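Korkley vs Pinevix on drive bays

2021-07-29

Second gripper on the bench this month, same wrist mount, same controller. 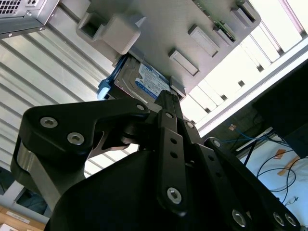
The Pinevix linkage is stiffer than the Korkley at full reach, and I set the force limit to 60 per cent for both. Contact is split between the perforated centre finger and the curved left link, so a grey bay and a blue drive rail make a fair test of alignment – Valbona Kos wants 1000 cycles logged on each before December.

Next job is tuning the approach angle.
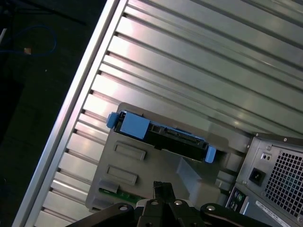
Fingers below the grey carrier, power supply to the right.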